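Arms on the folding line, what happens to the rest of us
Board: Shop Floor Talk > Laundry & Linen Services
Page 1 of 1

foldqueen_94
Posting on break so this is quick. Plant got told in September that Drikis is putting two-arm folding stations in where our small piece tables are. Eight of us on that row now. Mgmt says "nobody is losing hours" and then in the same meeting says 2 people will "support" the row once its running. So which is it. Anybody been thru this? What do you really end up doing all day?

mangle_mike
Been thru it at a hotel linen place. Hours stayed the same for maybe a year. Then people quit and just didn't get replaced. That's how they do it. Get it in writing.

steamtunnel
Depends on the plant. Ours went fine. I used to fold, now I clear faults and feed. Back is way better. Pay bump of 50 cents, woo.

mangle_mike
50 cents to babysit a machine that took three of your coworkers jobs

steamtunnel
Nobody got let go here Mike. Two moved to receiving, one went to the ironer. She asked for it.

foldqueen_94
ok but what is the day like. Thats what I'm trying to find out. They want me to do the sim training first, before any real cell is on the floor. Rillow software, on a PC in the old supply office. You sit there and run the arms in a fake room and learn the views. First hour I was lost.

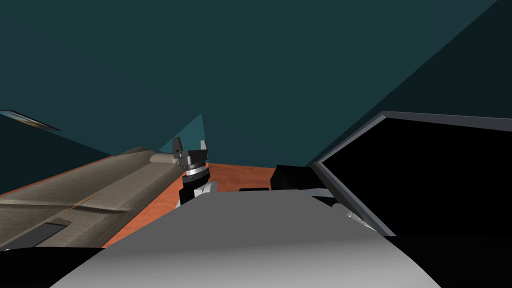
Gripper view in the Rillow sim, teal room, orange table. Tan stuff on the left, gripper pointing up.

foldqueen_94
Half of what I get is the arm's own body in my face, that big gray curve at the bottom. Hard to tell where the table even is. Trainer says you get used to it. Do you?

steamtunnel
Yeah you do. Took me a couple weeks. Learn to ignore the gray part and look at the fingers. Also ask them for the overhead view, ours had one buried in a menu, took forever before anybody told us.

pressroom_dee
Not a fan of the sim. Cloth in there doesnt act like cloth. A real damp towel drags and sticks to itself and the sim one just sort of sits. I passed all the modules and then the first real shift I was hitting stop constantly.

steamtunnel
Disagree, sim is where I quit being scared of the thing. Nothing breaks in there. I drove an arm straight into the table probably a dozen times lol

pressroom_dee
Sure for the buttons. Not for the work. They counted sim time as training and cut our floor training down to nothing, thats my beef

Skullgate
Maintenance side here. Dee is right about cloth, steam is right about nerves. Do both. And push for floor hours with someone standing next to you.
Our row did 1,470 pieces on its best shift last month. Good hand folder crew beat that easy. It wins because it doesnt take lunch and runs the overnight. So your question for mgmt isn't day hours, its who is on nights. That's where ours changed. Night crew went down to one person and one person alone in a plant is a bad idea, I've said so.

foldqueen_94
Did not even think of nights. We have a night crew of four.

mangle_mike
there it is

Skullgate
Ask about lone worker rules. Ask who answers the fault alarm at 3 am and how far away they are. Ask before the thing is bolted down, after that they stop listening.

pressroom_dee
also ask about rate. They tied our bonus to the cell output. Machine faults out, my bonus goes down. Took us months to get that changed

steamtunnel
ok yeah that part sucked here too

foldqueen_94
Writing all this down. Meeting is at 2:30, will bring up nights and the bonus. Two more sim modules before that, the next one is picking up a stack and passing it arm to arm which I already hate.

steamtunnel
Handoff one is the worst. Go slow, close the second gripper all the way before you open the first. I kept dropping it

mangle_mike
Get it in writing

foldqueen_94
I heard you Mike. Breaks over, will update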